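Ganden live tapes: setlists and tape notes

README, last touched 5/4/26. Read this before opening the spreadsheet, please. Most of the emails I get are answered in here somewhere.

What it is

Setlists, tape notes and running times for gigs recorded at Grimeck (the upstairs room, and later the downstairs bar when the upstairs was shut) plus the Sutanard weekends. Ganden is just the name on the tape boxes. It was the name of the shop that sold Hjalti the blank cassettes and it stuck. No connection to anything else called Ganden.

No audio in this folder. Text only. Audio is a separate conversation, see Permissions.

Who did it

Hjalti Hallgrímsson made nearly all of the tapes. Desk feed when the engineer was in a good mood, otherwise a pair of mics on a stand by the pillar. Lev Kobzar (me) typed it up, did the transfers and is responsible for the spelling. Hjalti's handwriting is lovely to look at and hard to read. Where I've guessed there's a g in the notes column.

Files

gigs.csv - one row per night
songs.csv - one row per song played, in order
tapes.csv - one row per side of cassette
people.csv - who was on stage, as far as we know
aliases.csv - song titles that are the same song
old/ - Hjalti's first typed list, untouched. Don't merge it with the rest, it's there so you can see what he thought at the time.

All UTF-8. If you open them in a spreadsheet and the accents go strange, import the file properly instead of double clicking it. Comma separated, quotes round anything with a comma in it. I know some of the song titles have quotes inside as well. Doubled up in the usual way.

gigs.csv columns

gig_id: short code, room letter then a running number. G for Grimeck, S for Sutanard. Not in date order!! They're in the order the boxes came out of the cupboard. Sort on date if you want date order.
date: year-month-day. If the day isn't known it's left off, so you'll get year and month alone. If you see a whole year alone, the label had come off.
room: up, down, tent, yard
act: name as on the poster. Hviid billed themselves differently for a while (as Hviid Trio, even with more people on stage), I've kept what the poster said and put Hviid in act_std.
act_std: the tidied name. Use this one for grouping.
support: y if they opened for somebody
source: desk, mics, mixed, unknown
complete: y, n or p. p means the tape runs out before the show does, n means there's a hole in the middle.
notes: anything

songs.csv columns

gig_id, set_no, pos, title, title_std, writer, sung_by, starts, notes

pos restarts with each set. An encore is its own set. Some people hate that, but a few acts came back on and played longer than the main set, so it seemed fairer.

starts is minutes and seconds from the top of the side, taken off the transfer. Cassette decks don't agree with each other. Hjalti's ran a touch fast, mine is closer, and the early transfers were on his. So don't go comparing tempos across years on the strength of this column. Somebody did and wrote a very confident blog post about Hviid slowing down with age. They might have! The column can't tell you.

writer is who wrote it as announced from the stage or as on a record sleeve. trad where it's trad. Blank where I couldn't find out. Blank does not mean trad.

sung_by is the lead voice only. Instrumentals have inst in there.

tapes.csv columns

box, tape, side, brand, length, gig_id, condition, transferred, notes

condition is ok, hiss, drop, sticky, gone. "gone" is the ones with mould or where the tape had snapped and been mended with sellotape. Sellotape is no good for this. Hjalti says it was an emergency.

A side can hold the end of one gig and the start of the next, in which case there's two rows for it. Same box, tape and side. Don't treat those three together as a key, add gig_id.

How the setlists were put together

First pass from the inlay cards. Second pass by ear, all of it, headphones on, mostly through February when the heating was off in the flat and I wasn't going anywhere. Third pass from people who were there and wrote in. Where card and ear disagree the ear wins and the card goes in notes. Where card and somebody's memory disagree, the card wins. Sorry. I've had 13 people tell me Hviid did The Long Slipway at the last night upstairs and it's not on the tape, the tape is complete and they're all quite sure. It's in notes for that gig, with no names.

Songs within songs: if they drop a verse of something else into the middle it gets its own row only if it's announced or it's longer than a verse. Otherwise notes. Medleys of tunes get a row per tune where I can name them and one row called "set of tunes" where I can't. Fiddle players, this is where you can help. I can tell a reel from a jig and that's about my limit.

Talking between songs isn't transcribed. There's a word in notes when it matters (broken string, power cut, a birthday). Some of it is very funny and some of it is about people who are still around, so it stays off.

Known problems

- Sutanard tent tapes: wind. You can hear what song it is and not much more. sung_by is often a guess there, marked g.
- There's a gap of nine months when Hjalti was working away. Gigs went on, no tapes. I've not filled it from posters. Posters tell you who was meant to play.
- Box six was stored by a radiator. Most of what's marked sticky comes from it.
- Upstairs and downstairs got mixed up on the cards in the changeover. If you can hear glasses and the till it's downstairs. That's really how I did it.
- title_std isn't finished. aliases.csv covers the common ones. "Cold Harbour Lane Again" and "Harbour Song" are the same, "Harbour Light" isn't.
- people.csv is thin for support acts. Lots of first names only. One bass player is down as "tall" which I'd like to fix.
- Time zones don't come into it, whoever asked.
- Some of the dates are the morning after, because he'd write up the card at breakfast. Fixed wherever a poster or ticket stub turned up. Otherwise they could be a day late.

What it's good for

Finding out when a song turned up and when it went. Who sat in with who. What Hviid opened with. Settling arguments, up to a point. Seeing how a set changes when the same act does a small room then a tent. I like the runs where an act played the room on consecutive nights, you get the same songs shuffled and one or two thrown out and it says a lot about what they thought of the first night.

What it's not good for

How many gigs there were. We've only got what was taped, and Hjalti taped what he liked. Very little jazz in here and there was plenty of jazz at Grimeck. Almost none of the open nights either. So please don't publish a chart called most played act at Grimeck from this. It'd be a chart of Hjalti's taste. (It's good taste.)

Also not for chasing royalties. The writer column isn't checked to that standard.

Permissions

The lists are free to use, say where you got them: "Ganden tapes, Hallgrímsson and Kobzar". That'll do. If you fix something, send it back to us, that's all I ask.

Audio: the performances belong to the people who played them. We've had a yes from four acts so far and those can be heard by arrangement. Hviid said yes to listening, no to copying, which is fine. Anyone in the other acts who'd like their own tapes transferred gets them free, just write. Post a blank drive or come and collect. If you would rather your night wasn't listed at all tell me and the rows come out, no questions.

Sending corrections

Give me the gig_id and the row, what's there now, what it ought to be, and how you know. "I was there" is a fine reason, so is a diary, a poster, a photo of a setlist off the floor. Photos of the floor setlists are brilliant by the way, we've hardly any. Remember a written setlist is a plan though, I'll check it against the tape where there is one.

Don't send me an edited copy of the entire csv. I can't see what you changed and it's a bad evening for me trying to find out.

Changes since the last lot

- downstairs gigs from the second winter added
- set_no fixed where encores had been glued to the main set
- Hviid Trio / Hviid sorted out in act_std
- took out a duplicate Sutanard night, same show on a copy of a copy
- spelling of quite alot of surnames, thanks to everyone who wrote in about their own
- complete column now has p as well as n, used to be lumped together

To do

Finish title_std. Get the sticky tapes to somebody with an oven who knows what they're doing. Ask Hjalti about the box with no label, which he says is "probably the yard". Match posters to gigs for the first year. Sort out the tunes. Find a home for the actual cassettes that isn't the bottom of my wardrobe, dry and away from speakers, if anybody knows a library that would take them with the cards kept in the cases where they belong.

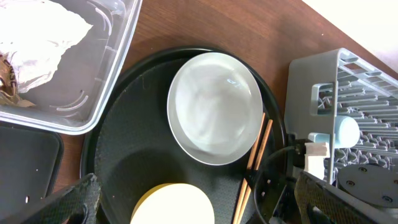 Same goes for the posters, they're rolled up in tubes and should really be flat. Write to either of us, Lev for the files, Hjalti for anything about who was in the room.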